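Features > Automation > Failures
News Features Hardware Archive

The Seventh Joint

Delell sells a two-arm folding cell called Kettle to commercial laundries. In August the cell began closing its grippers on nothing. The arms went to the right place over the stack, pinched, lifted, and carried air to the table. The fault log stayed clean, and the controller reported a good grasp on every cycle.

Olga Yáñez, who runs integration at Delell, went through 153 recorded cycles before she found the pattern. The left jaw was closing late by a constant amount. The motor current rose as it should, but it rose against the jaw's own fabric cover, which had ridden up and bunched at the hinge. The software read the load as cloth.

Force alone had been accepted as proof of a grip. Girkon, which supplies the jaws, had specified a width check as well. It was switched off during tuning and never restored.

Retraining relies on folding demonstrations performed by hand, with pink cloth sheets kept in a two-part blue holder. 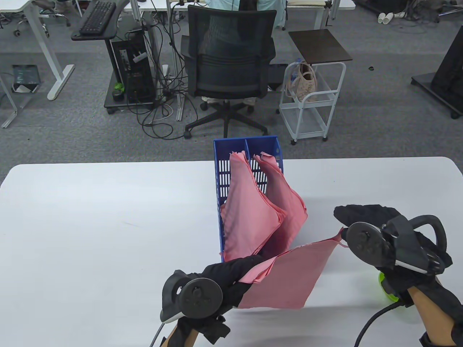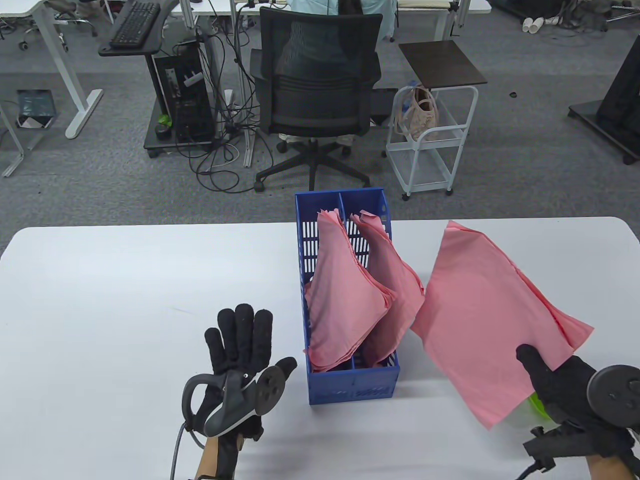

What the logs missed

Cyril Parsons reviewed the safety side. An empty grasp is harmless by itself. The trouble came on the next step, when the arms pulled apart to tension a sheet that was not there. With no resistance, the left arm overshot and struck its hard stop. On two occasions the seventh joint lost its zero position and the cell kept running.

The revised firmware requires force and jaw width to agree before a lift. A mismatch stops both arms, and five mismatches in a shift lock the cell until the covers are inspected. Duten, the first laundry to run the new version, has asked for the lockout count to be shown on the operator panel. Yáñez has it scheduled for the next release.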